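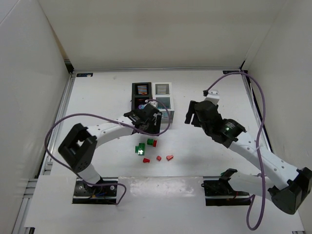

Sorting loose blocks into divided bins, the quick way

Filed under: small parts, tidying

Quick one today, got 40 minutes before I have to be out the door. People keep asking how to get a heap of mixed blocks back into bins without it eating the whole afternoon. So, my method. Works for blocks, would do for beads or pegs or clothes hooks too, I should think.

What you need

A table you can see things on. Pale is best. I did it on a dark rug for years and lost every brown piece we had.
Two bins with compartments. Different colours, one black and one white if you can get them.
A tray or a shallow lid for the odd bits.
A damp cloth.
Paper labels, small. Pencil, not pen.

Ours at home are the Greleck stacking ones, bought second hand. Testel do a similar size with a higher front, but small hands struggle to reach in. Anything with slots is fine as long as the pieces are bigger than the slots. Check that first!! I didn't, once, and spent the evening with a butter knife.

Before you start

Clear the table. Properly, mugs and post and all. Wipe it down and let it dry.

Bins go at the back, side by side and touching. If there's a gap the blocks find it. Put them where you can reach the furthest compartment without standing up, and if you can't reach it, pull the lot forward until you can.

Decide what goes where BEFORE you tip anything out. Write it down if there's more than one of you. We do colours in the black bin, plain and natural in the white. The front compartment is for whatever gets used most, back one for the stuff that hardly comes out.

Tipping out

Not the whole box. A couple of handfuls, in front of the bins, spread flat with the side of your hand so nothing's sitting on top of anything else. When you've a big pile you only ever see the top of it, and you end up digging.

Up to 100 pieces on the table is my limit. More than that and I start putting things anywhere.

Sorting

1. Pick one kind. Just the one. All the reds, say.
2. Pick them up singly and put them in, low down over the compartment. Don't throw. They bounce, they go in next door, you fish them out again.
3. Next kind. Keep going till the patch is clear.
4. Anything broken, chewed or from a different set goes on the tray. Don't stop to think about it.
5. Tip out the next couple of handfuls.

Use whichever hand is nearer the bin. Sounds daft but reaching across yourself is what makes your shoulder ache. With two people, one each side, one bin each, and slide the strays over to the other person. Dont both go for the same compartment, you'll knock knuckles.

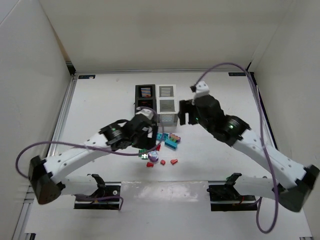

Amarachi Oyelaran: Tried colours in one bin and plain in the other and my two gave up on it within a week. We went over to size instead, big ones at the back and little ones at the front, and they can do that without asking me. Would you still keep the bins touching if they're different heights?

Yes, still touching, with the taller one on the side you don't reach from. And size is a perfectly good way to do it, better than colour with under fives probably. Just don't mix the two systems, I had colours at the front and sizes at the back for a bit and it was hopless.

Finishing off

Look along the table from the side, eyes right down low. You'll spot the last few. Then lift each bin and check underneath, there's always one under the corner.

Now the tray. Bin the broken ones, put the wrong-set ones back with their own set, and if it's a mystery give it till the end of January or whenever and then let it go.

Labels last. Stick them on the compartment wall, inside, near the top. Pencil so you can change it when you change your mind.

If a compartment's full, don't press the lid down on it. Move some to the emptier bin or start a spare tub. We've a Solís tub under the stairs for overflow, nearly full again, will have to deal with that next time.

Right, off. Drawer dividers next, when I get a minute.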